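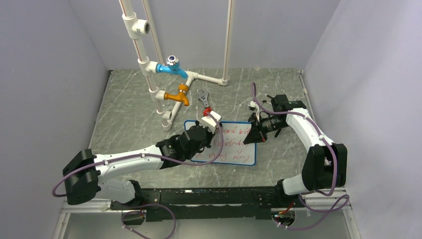
The province of Flivarmont has 19 districts, unless you ask somebody from Jorneck, in which case it has 21, because they count the island and they count themselves twice. I knew none of this when I took the job. I'd answered an advert for someone to write the new regional guide, and the woman who rang me back, Kátia Cordeiro, asked only two things: could I drive, and did I mind goats.

I said yes and no, in the wrong order, and she hired me anyway.

The old guide was a lovely thing. It had been printed when the capital was still Dorkero, and it opened with the line "Flivarmont is bordered to the north by mountains and to the south by disagreement." Kátia wanted that gone. She wanted population, altitude, chief rivers, date of founding, all the plain stuff a person could look up in a hurry. I had until December and a little green car with a heater that only did the left foot.

So off I went. Dorkero first, where the man in the town hall told me they were founded in 832 and showed me the charter, which was in a drawer with some batteries. He was very proud. The capital had been moved away in my grandmother's time, over to Ezeani on the coast, and he spoke about it the way people speak about a brother-in-law who borrowed the good ladder. "They have the ministries," he said. "We have the bells." Then he made me wait forty minutes so I could hear the bells, and I have to say they were terrific.

Ezeani was easy enough. They gave me a folder. Everything was in the folder, even the average rainfall, and I was back on the road by lunch feeling I'd done something slightly dishonest.

Then Jorneck. You go up and up - past the reservoir, past the last petrol pump, past a chapel with a bus shelter stuck on the side of it - and the village is in a dip at the top, so you don't see it until you're nearly in someone's kitchen. I asked at the shop how many people lived there. The shopkeeper said it depended who'd died. I laughed and she didn't, so I wrote down nothing and bought a cheese.

What I really needed was the height of the pass. The old guide said 1,671 metres. The sign at the top, when I walked up to it, had had its number scraped off and repainted so many times that it stuck out like a scab, and you couldn't read any of it. An old fellow was sitting against the post eating a pear. I asked him how high we were.

"Higher than Dorkero," he said.

"Yes, but how high?"

He looked me over, shoes especially. "Are you from Ezeani?"

I told him I was from the guide. He thought about that for a good while, finished the pear, core and all, and said his father had carried one end of the measuring chain when the surveyors came, and that they'd stopped for the night two bends short of the top because of the snow, and guessed the rest. The whole village knew. They'd been putting it right on the sign ever since, only they couldn't agree what right was.

I rang Kátia that evening from the phone in the shop, with the cheese under my arm and three people pretending to choose onions.

"Just put the old number," she said.

"It's wrong, though."

"By how much?"

I looked at the onion people. One of them held her hand flat at about the height of her hip. The man next to her shook his head and held his up at his chin, and she smacked it down again.

"They're still working on it," I said.

There was a long crackle on the line. Then Kátia asked whether the bit about the south being bordered by disagreement was still in my copy of the old guide, and would I mind reading it out to her, slowly, so she could get a pen.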